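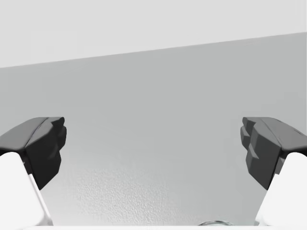 Wrist view in the simulator, gripper open.

Category: Guides > Moltesus > Recording Demonstrations

Section 4. Recording your first set of demonstrations

This is the fun part! By now you have Moltesus installed, the simulated arm loads without errors, and you can move it with your controller. In this section you will record a small set of episodes by hand and save them in a form the trainer can read. The first few will be clumsy. Keep going, because most people find their rhythm well before the end of the first set.

Plan on a first set of 15 episodes. That's enough to check that everything is being saved properly, and small enough that you won't mind throwing it all away if a setting was wrong. The starter set that ships with Moltesus has 186 episodes, recorded by Mieczysław Czarnecka and Aleksandra Kozłowski, and you are welcome to mix yours in with it later on (see Section 7).

4.1 Before you start

1. Open your project and choose Record from the top menu. The wrist view opens on the left and the overview on the right.

2. Type a task name. Use plain words and keep them the same for the whole set. "Pick up part" and "pick part up" will be stored as two separate tasks, and joining them afterward is tedious.

3. Press Home. The arm goes to its rest pose and the gripper opens all the way.

4. Look at the wrist view. Both fingertip pads should be in sight, one on each side, sitting at close to the same height, with a wide gap between them. It's fine if the edge of the work surface looks tilted. The wrist camera turns with the hand, so a straight edge will often run at a slant.

5. Set Episode limit to 600 steps. Longer episodes are allowed, but for a single pick you shouldn't need them.

Note: If only one pad shows up, the camera offset has been changed. Go to Settings, then Camera, and choose Restore offset. Don't try to fix it by rotating the wrist — the rotation gets saved as part of your demonstration.

Caution: Changing the light level or the surface finish halfway through a set will not raise an error. It will be recorded as is. If you want varied lighting (and you probably will, it helps a lot!), make a separate set for each one.

4.2 Recording an episode

1. Press Start. A short tone plays and the step counter begins to run.

2. Hold still for a moment before you move. The trainer likes a clean starting pose, and so will you when you scroll through your episodes later.

3. Bring the hand over the part with smooth, steady motions. Small corrections are welcome. If you drift to one side and steer back, leave it in. Those little recoveries are some of the most useful examples you can give the policy, and we love seeing them in people's sets.

4. Lower the hand with the fingers fully open. Start closing only once the part is between the pads.

5. Squeeze the trigger slowly until the grip indicator turns green, then lift.

6. Press Stop, and mark the episode Success or Fail.

Note: Mark episodes truthfully. A failed grasp with the right label still has a place in the data. A failed grasp marked Success will teach the arm to miss.

4.3 Checking the wrist view between episodes

After each episode the arm returns home and the next one is ready to record. Take a quick look before you press Start again. It takes a second or two and it has saved us whole afternoons.

1. Compare the live view with the opening still of your set. Press T to switch between the two.

2. Check that the fingers are open and there is nothing between them.

3. Look along the bottom edge for anything that is only partly in view. An object can peek up there with just its rim showing, a little right of center for example, and be easy to overlook when your eyes are on the gap. You don't have to move it. Do make a note of it in the set comments if you plan to crop the picture before training, as the crop may remove it.

4. If the view looks right, carry on. 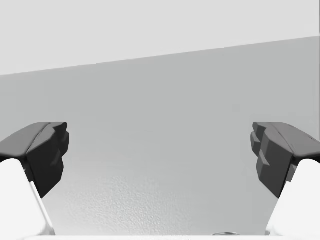
4.4 Saving and naming the set

1. Choose File, then Save set. Pick a short name you can say out loud. Our own practice sets are called Amlow, Cumel and Zapata, and it makes talking about them so much easier than a string of digits.

2. Tick Keep failed episodes unless you are very short on disk space.

3. Click Verify. Moltesus reads back every episode and checks that the camera stream and the joint stream have the same number of steps. A green check appears next to each good one.

4. Any episode with a yellow mark has dropped steps. Open it, watch it once, and delete it if the motion jumps.

Caution: Don't rename the folder outside the program. The index will lose track of the set and you will need to run Verify from scratch.

When the whole list is green, you have a real training set, and you made it yourself! Play back two or three of your favorites before you move on. Then go to Section 5 to start a short training run and see what the arm makes of your examples.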